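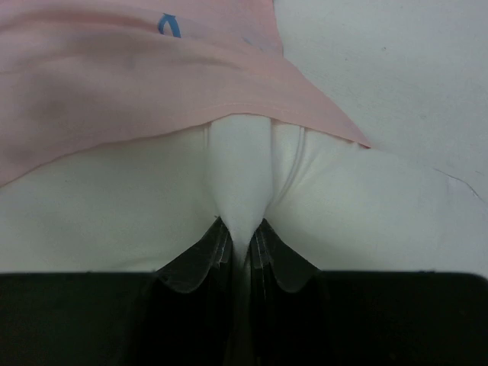 **Dellus two-arm kit, used for cloth demonstrations**

We bought the Dellus to record cloth handling at Varnolham. After 989 episodes, most of it holds up. The wrist view is the best part: it shows both fingertips and the pinched fabric at close range, so a bad grasp is easy to flag in review. 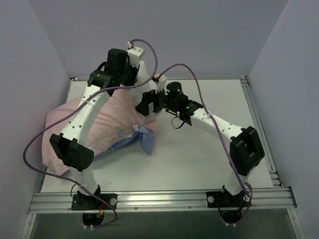 *Both arms on the front rail, pink and blue cloths on the table.*

Cables are the weak point. They run in wide loops over the work area, and Parveen Malik rejected 22 episodes for snags. White cloth on the white table also gives faint edges – use a darker mat.

Good value for sets of 500 episodes. For 2,000, budget for spare servos.

Rating: 4/5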